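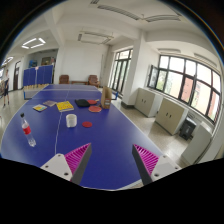 Dear Mogens Thorlacius,

August has been a happy month at the Kostmont games room, and I'm glad to tell you your grant is being well used! The blue table is in and much loved, with the folding panels set up behind it and the two brown armchairs against the back wall for anyone who'd rather sit and natter.

We have spent £852 of the £1,021 so far. The net is still to be bought — Yuzuki Sakai is getting prices — and what's left should cover it, with a little over for balls. Nineteen people now come along, and Olumide Jibrin has kindly started a second evening.

I'll write again once the net is up.

With warm thanks,
Halima Olaniyan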